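Curnov – service call notes for a small locksmith shop

README

What's in here

Curnov is the set of text files I built up while answering the phone for a two-van locksmith business. It started as a page of scribbles taped next to the phone, then it became a spreadsheet, then the spreadsheet got so wide I couldn't read it on my laptop anymore. So now it's plain text and CSV, and you're welcome to it.

There are 252 call records in the main file. Each one is a job somebody phoned in: locked out of the house, key snapped in the ignition, deadbolt that won't throw, landlord wants six units rekeyed by supper. I wrote them all up in the same format so you can sort and search them, and I took out names, street addresses and phone numbers before putting anything here. If you spot one I missed, please tell me and I'll pull it right away.

Files

calls.csv – the main one, one row per call
locks.csv – lock types with the nicknames customers use for them
phrases.txt – 104 things people say on the phone, and what the trouble ended up being
quotes.txt – how I word a price over the phone
old/ – the early spreadsheet tabs, messy, keep out unless you're curious

Columns in calls.csv

call_id is just a running number. It skips in a few places where I deleted test rows and never renumbered (sorry).

kind is one of four values: lockout, rekey, repair, install. I used to have a fifth one called "other" and it swallowed half the file, so I went back through and sorted every one of those into a real bucket. A few are a stretch. A mailbox lock that got swapped for a new one is down as install, and I can see somebody arguing for repair.

place is house, apartment, car, shop or storage.

told_us is what the caller said, in their own words as near as I could type them.

found is what the tech wrote down once they got there. Compare this one with told_us, it's the whole fun of the file! People will swear the lock is broken when the door has just sagged on its hinges, and they'll tell you the door is sticking when the cylinder is completely shot.

minutes is time on site, not counting the drive. Blank means the tech forgot to write it down. Please don't read a blank as zero – I did that once and our average looked fantastic for a month.

after_hours is yes or no. Yes means the call came in after 6 p.m. or before 7 a.m. 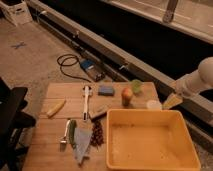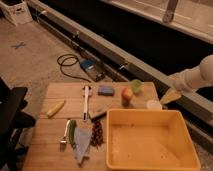

Hadgu

How to use it

Open calls.csv in whatever you like. It's comma separated, with quotes around the text columns, and the header is on the first line. If your program turns the call_id column into dates (mine did), import it as text.

If you're training somebody new on the phones, I'd start with phrases.txt. Read one out loud, have them ask their follow-up questions, then look at the answer together. My own list of questions is at the bottom of that file. The one I lean on most is "does the key turn at all with the door open?" and I can't tell you how many wasted trips it has saved us.

For quotes.txt, put your own prices in. I left the amounts as blanks on purpose, plus our rates would be no use to you in another town. What I'd keep is the order: trip charge first, then labor, then parts, then the line about showing ID before we open anything. Callers get nervous about locksmith pricing and they have good reason to, so I say the whole amount before the van leaves.

Out-of-range calls

The north end of our area has no cell service to speak of. The techs carry a Zoleo up there and text me from it, so those rows have short, choppy notes in the found column. I left them the way they came in. "Dbolt seized, drilled, new cyl, cust happy" is about as long as they get.

Known problems

The records come from one business in one area, mostly older houses, so you'll see a lot of mortise locks and hardly any keypads. Don't treat it as a picture of the whole trade.

26 rows have a told_us entry I wrote from memory at the end of the shift. They're marked with a star in the last column.

Car calls are thin before December. We only started taking them then, and the first batch has lousy notes because I didn't know what to ask yet.

Barus, the little script that checks for blank columns, trips over apostrophes. It'll tell you a row is bad when the row is fine. I keep meaning to fix it.

Sharing

Use it in your shop, change it, print it out, whatever helps. Please don't try to work out who any of the customers are, and please don't sell it as a course. If you add calls of your own, strip the personal details first and start your call_id with a letter so the two sets don't get mixed up.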